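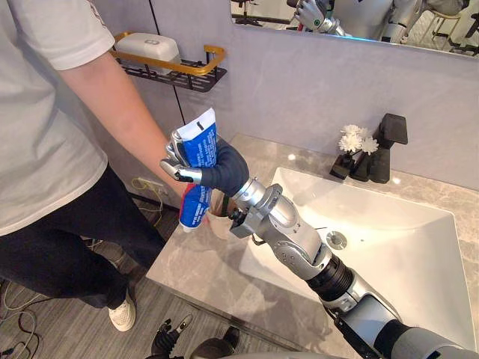
**Projektbericht: Regeln für den Betrieb humanoider Roboter in unmittelbarer Nähe von Personen**
Studienprojekt Assistenzrobotik, Projektgruppe Pekent
Bearbeitung: Nesrin Ersoy, Arlindo Dantas, Jintana Phetsri
Betreuung: Benvinda Vilela
Stand: 25. September 2020

## 1. Gegenstand des Berichts

Die Projektgruppe hatte den Auftrag, für Handhabungsversuche am Waschtisch eine verbindliche Versuchsordnung zu erarbeiten und zu erproben. Der Bericht legt die Regeln in ihrer gültigen Fassung vor und hält fest, an welchen Stellen die erste Fassung geändert werden musste. Technische Angaben zur Greifplanung sind Gegenstand eines gesonderten Berichts von Anong Inthanon.

## 2. Normative Grundlagen

Als Ausgangspunkt dienten die EN ISO 13482 für persönliche Assistenzroboter, die EN ISO 12100 zur Risikobeurteilung sowie die ISO/TS 15066 zum kollaborierenden Betrieb. Letztere richtet sich an industrielle Anwendungen. Ihre Begriffe wurden übernommen, soweit sie sich auf den Laborbetrieb übertragen ließen. Eine Konformität im Sinne der genannten Dokumente wird mit diesem Bericht nicht beansprucht.

## 3. Versuchsordnung

### 3.1 Rollen

Jeder Versuch wird von 2 Personen geführt. Die Versuchsleitung gibt Bewegungen frei und führt das Protokoll. Die Begleitperson steht seitlich am Waschtisch und darf nur nach Ansage in den Arbeitsbereich greifen. Ein Rollentausch innerhalb einer Versuchsreihe ist nicht zulässig.

### 3.2 Übergabe und Ablage von Gegenständen

- Vor jedem Eingriff mit der Hand wird »Hand im Bereich« angesagt und von der Versuchsleitung bestätigt.
- Solange sich eine Hand zwischen Greifer und Arbeitsplatte befindet, bleibt der Arm im überwachten Halt.
- Gegenstände mit Verschluss, etwa Zahnpastatuben, sind vor Beginn auf festen Sitz der Kappe zu prüfen.
- Der Zielbehälter wird vor der Freigabe ausgerichtet — ein Nachrücken während der Absenkbewegung ist untersagt.
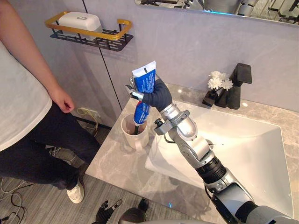 ### 3.3 Abstand und Freigabe

Die Absenkbewegung über dem Becher wird erst freigegeben, wenn die Begleitperson den Arm zurückgenommen und »frei« gemeldet hat. Bleibt die Meldung aus, gilt der Bereich als belegt. Für die Wiederaufnahme nach einem Halt ist eine erneute Freigabe erforderlich, auch wenn der Halt nur kurz bestand.

### 3.4 Protokollierung

Abweichungen werden unmittelbar nach dem Versuch im Protokollsystem Pukar eingetragen. Zu erfassen sind Auslöser, Stellung des Arms und getroffene Maßnahme. Nachträgliche Änderungen am Eintrag bedürfen der Zustimmung der Betreuung.

## 4. Erprobung

Die Erprobung fand im Labor Drendwood statt und umfasste 121 Versuche. In 3 Fällen wurde der Ablauf wegen einer fehlenden Freimeldung abgebrochen. Alle Abbrüche entfielen auf die erste Fassung der Ordnung, in der die Meldung durch Handzeichen erfolgen sollte. Nach Einführung der gesprochenen Meldung trat kein weiterer Abbruch dieser Art auf. Ob dies allein auf die Regeländerung zurückgeht, lässt sich anhand der vorliegenden Daten nicht entscheiden, da die Beteiligten inzwischen geübter waren.

## 5. Offene Punkte

Ungeklärt ist die Behandlung loser Leitungen im Standbereich der Begleitperson. Jintana Phetsri hat hierzu einen Regelvorschlag eingebracht, nach dem Leitungen vor Beginn einer Versuchsreihe zu fixieren oder aus dem Gehbereich zu verlegen sind. Der Vorschlag soll bis Februar erprobt werden. Bis dahin weist die Versuchsleitung vor jeder Reihe mündlich auf die Stolpergefahr hin und vermerkt den Hinweis im Protokoll.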